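Moen Board Games and Puzzle Club
Minutes of the August planning meeting
Chair: Wanda Dvorak
Minutes: Nisha Malhotra
Opened at 7.30 pm in the upstairs room

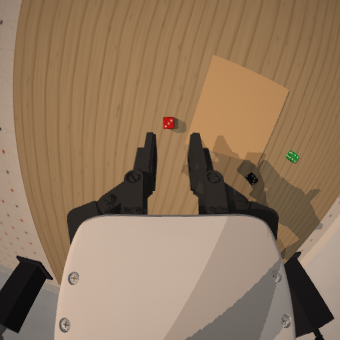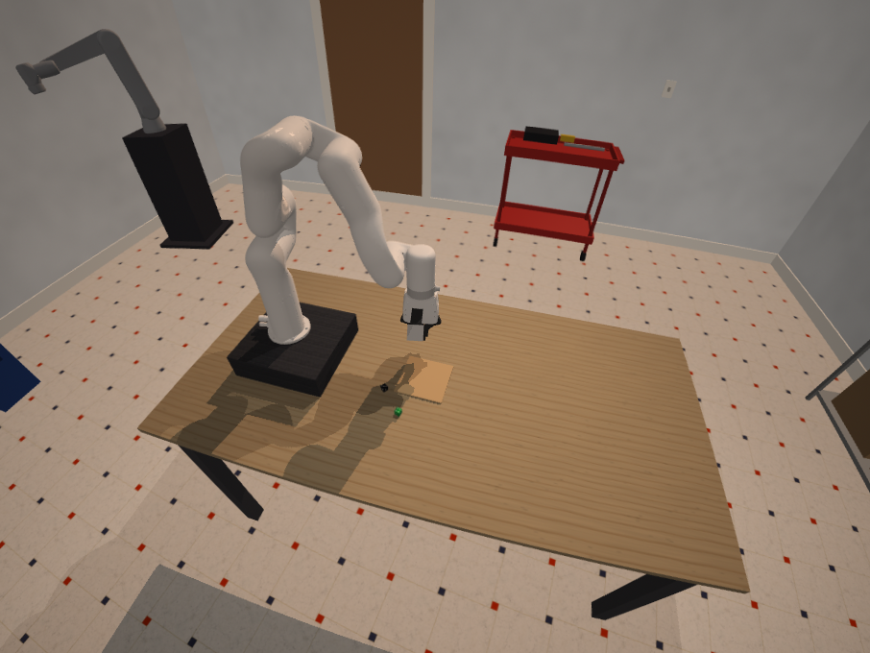
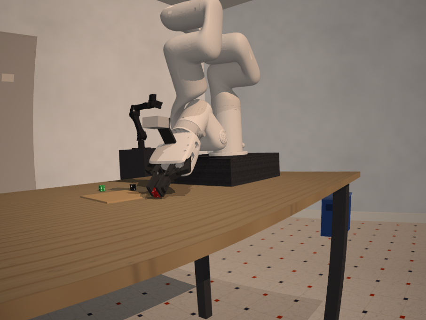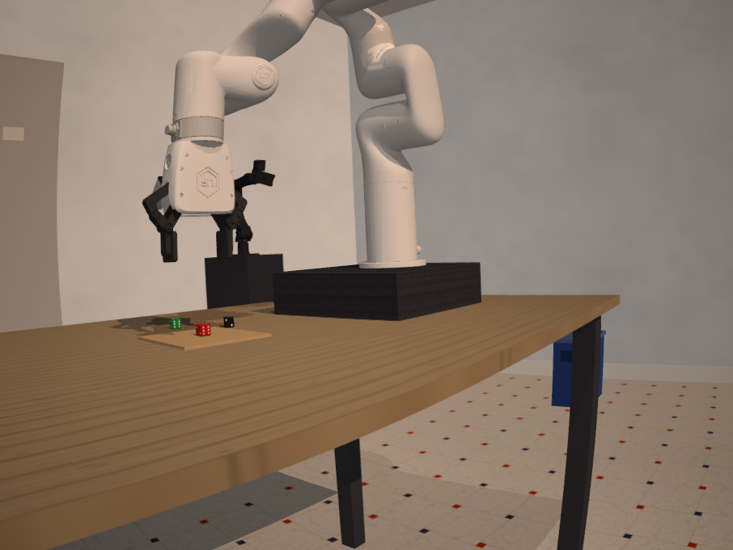

Page last changed: August, 9.40 pm, by NM

1. Apologies and last minutes
Apologies came from the two members who are away walking. The last minutes were agreed with one correction: the prize for the spring quiz was a jigsaw, not a jug. Sorry, that was my handwriting!

2. Membership
We now have 53 paid-up members, our best ever, and 29 of them came along to the last open evening. Wanda was delighted and said so several times. Several new people have asked for a quieter corner for two-player games, so we will put the small tables by the bookcase from now on and see how it goes.

3. Autumn games day
This took up most of the evening and there was a lovely buzz about it. The big hall at Hilus House is ours from 10 am until 6 pm. Agreed so far:
Doors open to the public at 10.30, members from 10 to set up.
Teaching tables along the window side, with a club member at each one to explain the rules.
The Konumis tournament starts at 1 pm with six tables. Names on the sheet, please, as we can't squeeze in a seventh.
Family games in the middle of the hall until 3 pm.
Soup and rolls at lunch, cakes all afternoon (offers of cakes very welcome, and the lemon one from last year was mentioned with real longing).
There was a long chat about whether to charge on the door. Wanda would like it free for everybody, others felt a small charge would help with the hall. In the end we went for free entry and a raffle. Carried with one against.

4. Money
The club has £400 set aside for new games. Nisha read out the wish list, which is wonderfully long. We agreed to buy a second copy of Jisis straight away, because there has been a queue for it every single week, and to replace the worn-out word games. Whatever is left stays put until after the games day.

5. Library of games
The sorting evening was great fun and the cupboard looks splendid. Still missing: the score pads for the farming game, one green pawn and the sand timer. Please have a look at home, down the sofa as well. Borrowed games should come back by the next meeting so that everything can be checked before it goes to Hilus House.

6. Teaching sessions
The beginners' evening was a joy, with people staying well past the end to finish their games. We will run it again, this time with co-operative games first and something with a bit more bite after the tea break. Wanda will write a one-page rules sheet for each. Nisha offered to test them on her brother.

7. Any other business
Somebody left a blue umbrella behind. It is on the hook by the door.
A request for more strategy games in the winter programme was warmly received, and ideas can go in the notebook.
The kettle needs descaling. Wanda will bring the stuff.

Actions
Wanda: poster, rules sheets, kettle.
Nisha: order Jisis, tournament sheet, raffle tickets.
Everyone: return borrowed games.

Meeting closed at 9.10 pm, followed by two very noisy rounds of Konumis.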